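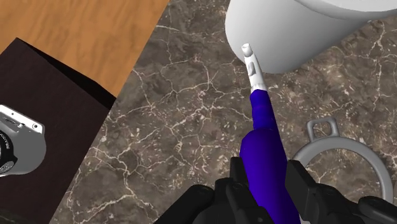 Simulated wrist view of the Laketti cell, blue-handled tool in the gripper.

Set up the simulated cell with the same care as the real one. At Starnard we spent March chasing missed grasps, and the fault was a wrist camera mounted 2 degrees off in the model. The real bracket was fine. We had run 3641 trials against the wrong angle.

I would make the camera check a daily job, like greasing a rail – ten minutes before the first run, written in the log. Some shops call that a waste. I think they should add up their reruns first.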